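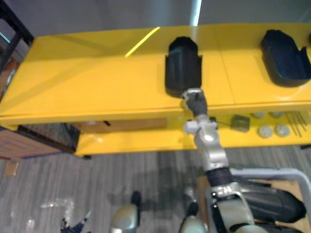 Right hand pushes the holder instead of gripping it - where would you start?

Darkona Forum > Cells and Setups > Humanoids and Two-Armed Things

gantry_widow
Setting up a two-armed robot on a parts bench and I have reached the stage where I talk to it. The job is dull: take a black holder off the yellow top, put it down somewhere else on the yellow top, repeat until retirement. Left arm is parked and behaves. Right arm goes in low at the front of the holder, fingers meet the bottom edge, and then it's anyone's guess. Sometimes I get a grip. Sometimes I get a very slow game of shove ha'penny.

Last night's log was 60 tries, 3 of them proper shoves that ended with the holder on the carpet. The rest were what I'd call picks if my boss was in the room. Wrist zeroed in the morning, hand zeroed after lunch. Controller is a Gidey, the old one with the sticky menu.

Where would you look first?

pelmet
Your approach height. The fingers are right down at the front lower edge, where there's the least to hold and the little flanges near the base waiting to get in the way. Go in higher.

gantry_widow
Higher was worse. The back is rounded like a hood and the sides flare out, so the fingers slide off and the hand closes on a lovely handful of air. Low is the only place I've had any bite.

Zeeshan Mughal
Before anybody touches the approach, what's the cable doing? There's a thin dark one going off to the right from the wrist area, across the lower shelf. If that's your hand lead it wants to be up the arm with slack at the wrist and slack at the elbow, and nowhere near shelf level. I lost most of October to a lead that was just short enough to tug on the last bit of reach. Every number on the screen was perfect. The hand was being gently held back like a toddler on reins.

gantry_widow
It is the hand lead. It was up the arm until I changed the wrist and then it was "up the arm for now".

pelmet
A tight lead would show in the wrist load. I'd still say height, or the speed at contact.

Zeeshan Mughal
It would show if he's got the wrist load switched on. On the older Gidey it's off out of the box.

gantry_widow
It is off. Carry on, I'm enjoying this.

oddments
Different tack: how does it know where the bench is? A glossy yellow top with a bright streak across the back would have my cameras writing poetry. We had a shiny top at Zarkusach and the depth went soft wherever the light bounced. Ended up putting matt film over the lot and it looked like a school dinner table, but it picked.

pelmet
The streak is at the back and the holder it's reaching for is near the middle, with its face towards the front. I don't see it mattering for that one. The other holder, the turned one on the right towards the back, I'd worry about.

oddments
You don't see it mattering. Neither did we, for a whole summer.

gantry_widow
Taught points for now, camera only for a nudge at the end. The nudge is capped pretty tight. I can switch it off and see.

Zeeshan Mughal
Do it in this order, and don't be clever and do two at once:

1. Stop, hold-to-run, guard shut, the usual.
2. Lead off the shelf and back up the arm. Run the wrist to both ends of its turn by hand and watch the slack.
3. Clear the lower shelf under that arm. Cube, discs, those thin rods, all of it. A lead that's loose enough to drag is loose enough to take friends with it.
4. Switch the wrist load on.
5. Camera nudge off, same taught point, same speed, another 60.
6. Only then listen to pelmet.

pelmet
Charming.

brackish
While you're down there, sweep. I can see bits on the carpet and I know what bits on a carpet do to castors. Also are you bolted down or just trusting that bent grey rail? If the base shifts a hair every time it pushes, your taught points are fiction by teatime.

gantry_widow
Brakes on, not bolted. It's a rented floor and the landlord has feelings. Will put tape marks round the feet and see if they wander.

gantry_widow
Back. Lead re-run, shelf cleared, swept (happy now?), wrist load on, nudge off. 60 tries, no shoves on to the floor. Two where it leaned on the holder a bit before closing. Wrist load has a small bump on those two, right at contact. Tape marks haven't moved.

Zeeshan Mughal
Lead, then.

oddments
Or the nudge. You changed both.

Zeeshan Mughal
I said one at a time and ran them all before a retest, fair cop. Put the nudge back on and do it again.

pelmet
And the bump at contact is it coming in too fast. Drop the last bit of the approach and close a touch earlier. I have been saying this since the second post.

gantry_widow
Nudge back on tonight, speed tomorrow. Does anyone have the part number for the Omow cable clips, the ones that hinge? I've got the arm done up in hook and loop at the moment and it looks like it's been to A&E.

brackish
1358 for the small ones. Get the bag with spares, they ping off.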